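机器人社 › 课程与比赛 › 仿真组

标题:腕部视角到底要不要占训练数据的大头?顺便求助期末项目

楼主 半罐松香
发表于 2024年8月14日

先交代背景。我们社暑期班的期末项目是“仿真收拾房间”:给一条机械臂、一个两指夹爪、一间乱七八糟的屋子,让策略自己把指定物体夹起来放到指定位置。平台是社里自己攒的 Undania,场景包是上一届学长留下的,学长已毕业,文档也跟着毕业了。

我们组四个人,目前攒了1879条演示,其中能用的,我不想说。

问题是这样的:训练时同时喂固定视角和腕部视角,成功率38%。把固定视角去掉只留腕部,掉到5%。我组里有位同学坚持认为腕部视角才是“机器人自己的眼睛”,所以应该继续加腕部数据,直到它悟了为止。我认为它不会悟。求有经验的同学评评理。

2楼 Stomex老用户
5%不错了,我们组去年答辩那天是零,老师还夸我们稳定。

3楼 风扇朝下装
你们物体是随机生成的吗?随机范围多大?腕部视角掉得这么狠,多半是起始位姿一乱,目标根本不在画面里。它看不见你让它夹什么,你换谁的眼睛都一样。

4楼 半罐松香(楼主)
随机。物体种类随机,位置随机,朝向也随机。场景包里什么都有,学长大概是把能找到的免费模型全倒进去了。

5楼 夹不住就是物理引擎的错
反对3楼。腕部视角在最后那几厘米是刚需,固定视角分辨率就那么点,夹爪和物体糊成一团,差一点点就夹空。我们组用 Doãn 那套抓取流程,接近阶段看固定视角,末段切腕部,效果很好。

6楼 风扇朝下装
你没反对我,你说的是末段,我说的是起始。麻烦反对之前先看完。

7楼 夹不住就是物理引擎的错
看完了,还是反对。语气上的反对。

8楼 今天也在标数据
路过。想问一下楼主,1879条是谁标的?

9楼 半罐松香(楼主)
大一的同学。

10楼 今天也在标数据
我就是大一的同学。

11楼 半罐松香(楼主)
辛苦了。

12楼 今天也在标数据
趁楼主在,反映三个问题。一、有一批演示的任务描述写的是“把那个东西放过去”,哪个东西,放哪儿,请给个准话。二、黑的物体在阴影里我分不清边界,放大看全是锯齿。三、标注工具每隔一阵子就自己退出,退出前不保存,我已经学会了每标一条就按一次保存,像拜佛一样。

13楼 Stomex老用户
三不是bug,是传统。

14楼 橡皮筋传动
说点正经的。楼主先别急着加数据,把渲染质量查一下。Undania 默认的阴影贴图很粗,大件物体一挡,半个画面全是黑的,策略学到的可能是“躲开阴影”。我们组做过对比,同样100次测试,光换了一档阴影设置,结果就不一样。具体数字我没存,别问。

15楼 夹不住就是物理引擎的错
没存数字的对比等于没做。

16楼 橡皮筋传动
你那套“效果很好”的数字呢?

17楼 夹不住就是物理引擎的错
在旧硬盘里。

18楼 风扇朝下装
你们俩可以合写一篇。
楼主贴一张腕部的看看吧,光靠讲没法判断。

19楼 半罐松香(楼主)
贴了,回放里随手截的。

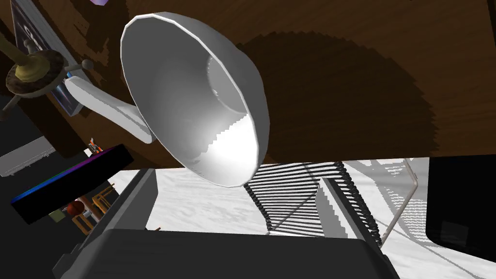
腕部视角截图:两指张开,后面是金属丝碗碟架,上方是白色喇叭

20楼 今天也在标数据
喇叭我有印象。第一次标到的时候我给它填了“花洒”,后来改成“大花”,再后来去问了人才知道是留声机上的。

21楼 风扇朝下装
跟我猜的差不多。画面下半截让夹爪自己占了一大块,上面又杵着个喇叭,真正留给目标的地方没多少。这一条的任务是什么?

22楼 半罐松香(楼主)
任务描述写的是“把那个东西放过去”。

23楼 今天也在标数据
见12楼第一条。

24楼 橡皮筋传动
阴影我也没说错吧,喇叭右边木头面上那么大一团黑影,中间快看不出是木头了。喇叭口里面靠下那一圈还有锯齿。先调阴影,再谈别的。

25楼 夹不住就是物理引擎的错
影子大归大,又不挡着夹。要我说碗碟架才是大麻烦,那么密的细黑丝,碰撞体你们怎么建的?要是直接套了个凸包,夹爪在仿真里碰到的就是一块实心砖,眼睛看到的是缝,手感是墙,策略不疯才怪。

26楼 半罐松香(楼主)
……我去看一眼。

27楼 半罐松香(楼主)
凸包。全是凸包。喇叭也是凸包,喇叭口在物理上是堵死的。

28楼 Stomex老用户
从四月份用到现在没人发现,说明大家都很尊重那个喇叭。

29楼 风扇朝下装
凸包得改,但解释不了你去掉固定视角之后掉到5%,两种设置用的是同一套碰撞体。别把两件事搅在一起。

30楼 夹不住就是物理引擎的错
这回同意。签名照旧不改。

31楼 纸箱回收站
插一句,我们组用的是 Dimov 的场景生成脚本,可以限制“目标必须在初始腕部画面内”,加一行配置的事。缺点是它偶尔会把目标放进墙里,画面内倒确实是画面内。

32楼 橡皮筋传动
墙里那个我们也碰到过。老师问为什么夹爪一直在敲墙,我们说在做触觉探索。

33楼 今天也在标数据
那能不能顺便限制一下场景里的东西?我看那张截图,远处一个凳子,凳子旁边一个红棕色的球,深色板子的角上还有个又橙又红的小东西,我放到最大也不知道是什么,看着像个小人或者玩具。标注工具要求每个物体必须有名字,不填不让过。

34楼 半罐松香(楼主)
先填“小东西”。

35楼 今天也在标数据
“小东西”已经有将近100个了,系统提示类别过于集中。

36楼 风扇朝下装
给楼主理一下顺序:先把凸包换成分解过的碰撞体,碗碟架这类细丝的单独处理;再限制初始画面;然后固定加腕部、只留腕部各重跑一遍,测试种子保持一致。演示先别加。阴影放最后,一次只动一个东西。

37楼 橡皮筋传动
阴影放最后我有意见。

38楼 风扇朝下装
记录在案。

39楼 半罐松香(楼主)
收到。不过组里那位同学看完帖子,表示腕部视角成绩差恰好说明腕部数据不够,已经又去录了一批。我拦了,没拦住。

40楼 今天也在标数据
谁标?

41楼 半罐松香(楼主)
任务描述这次一定写清楚。碰撞体今晚开始换,跑完回来更新。

42楼 Stomex老用户
占个座,等答辩。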